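Planow Review
Krum Kolev and Drita Obradović
23 October 2024
11 min read
6 comments

3.2 What people keep on a small writing surface

I should say up front that I came to this part of the study as somebody who loses pens. So when Drita and I started asking people at Lorkton how they kept a shared whiteboard usable, I had a stake in the answers (and I still haven't fixed my own desk, if you're wondering).

We handed out one questionnaire per household and got 259 back. The question I cared most about was the plainest one: where does the marker live? People wrote far more than we'd left room for. They wrote up the margins. One person drew us a map of their kitchen counter with arrows on it, and Drita has it pinned over her monitor to this day.

The big wall boards in offices come with a tray, and the tray settles the matter. A small board that lies on a table has no tray, so the marker ends up wherever the last writer's hand was. It rolls, or it gets parked next to a drink, or it goes home in a pocket. We started calling this "drift" in our notes and the word stuck.

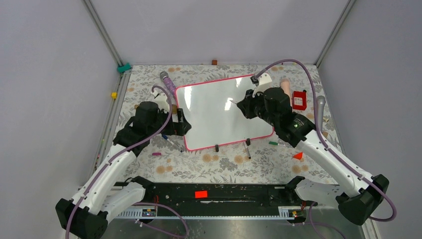 Drift was worse on tables that did more than one job. If the same table was used for meals and homework and the weekly list, the board had to be moved to make room, and every move was a chance for the marker and the board to part ways. People with a table just for writing hardly complained at all – though there were so few of them that I wouldn't lean on that very hard.

Tablecloths came up a lot, which I did not expect! Gyamfi (2019) mentions cloth only in a footnote, as something that keeps a board from sliding. Our households liked it for the quiet. Several said that a marker put down on a cloth stays put, where on a bare top it's off and under the fridge. A patterned cloth has its own problem, though, and the same people brought it up in the next breath: small things get lost against flowers. I tried this at home with a busy print and a handful of caps and I'd say they have a point.

Then there's color. We had guessed that people would want the marker to match the board, for looks if nothing else, and some did say so. More of them talked about finding it. A bright cap got mentioned again and again, and a bright border on the board got mentioned for the same reason, mostly by parents.

Cups were the other regular. A marker and a coffee seem to travel together, probably for the simple reason that the person writing the list is also the person having the coffee. We heard about markers stood up in empty cups and markers laid across lids. We also heard about up to 2 lost to full cups in a single household, a number I choose to believe.
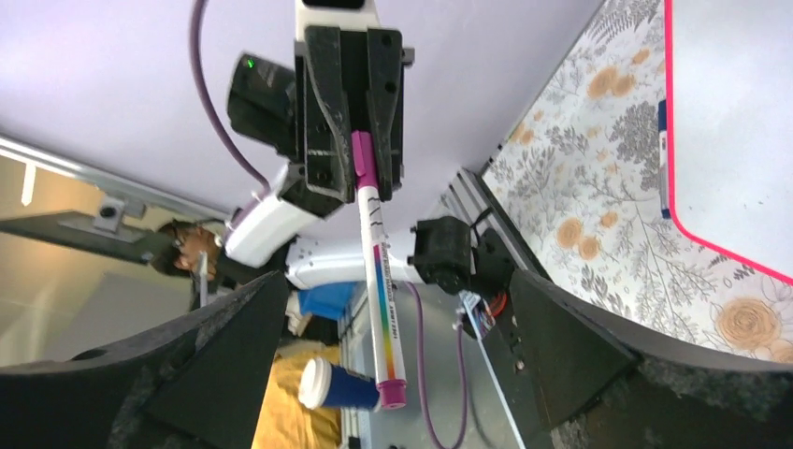
Figure 2. Capped marker with a long white barrel, and a blue coffee cup with a white lid.

The cap deserves a word of its own. When we asked what went wrong most often, dry markers beat missing markers, and people tended to blame whoever had left the cap off (never themselves, I noticed). Storage position split the room. Some swore by cap down, some by lying flat, and our respondents at Stostow were quite heated about it. We didn't test any of this, so I'll leave it to somebody with more patience and more markers.

Section 3.3 takes up erasers, where the answers were shorter and a good deal ruder.

14 shares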